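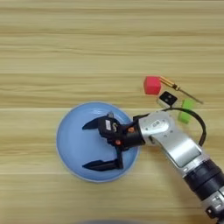
A light blue bowl on a wooden table.

Where does old cooking oil go?

Think of the last time somebody at home fried chips or fish fingers. When the food is eaten and the washing-up is waiting, there is nearly always some oil left in the pan, and it has to go somewhere. Lots of people tip it down the sink, which seems easy enough, but oil does not mix with water. Once it gets into the cold pipes under the street it turns thick and sticky, a bit like candle wax, and it grabs hold of anything else that floats by.

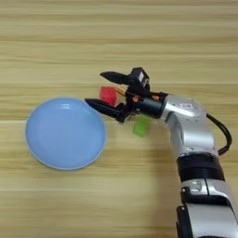
Used cooking oil can have a second life, and it starts in your own kitchen. Ask a grown-up to let the oil cool right down and then pour it into an old bottle with a lid. What about the greasy bits left after tea? Take a plate, a round blue one with a raised rim, say. The rim is very good at keeping gravy off the table, and it keeps a little puddle of fat in too, so wipe it with kitchen paper before it goes in the bowl to be washed.

In our town of Tanora the full bottles go to the collection point on Negri Street, where there is a big green tank. When the tank has 400 litres in it, a lorry comes and takes it all away to be cleaned.

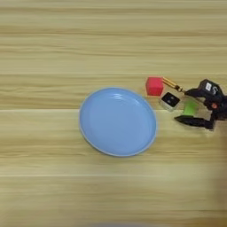 Photo: Ida Böttcher

Cleaning comes first because used oil is full of crumbs (and the odd bit of batter!). It is warmed up so that it runs easily, then pushed through a sieve with very tiny holes, and any water is taken out. After that it can be made into a fuel called biodiesel, which some lorries and buses can use. Isn't that a lovely thought — a bus going up the hill on what was once somebody's chip fat?

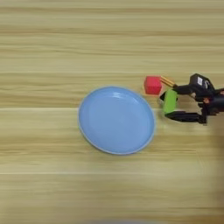 Not every kind of oil can go in the same tank, though. The oil from a car engine picks up tiny bits of metal and soot as it works, so it has a tank all of its own, and children should never touch it. Leave that one to the grown-ups, please.

Words to know
Biodiesel: a fuel made from plant oils or animal fats.
Sewer: a big pipe under the ground that carries dirty water away.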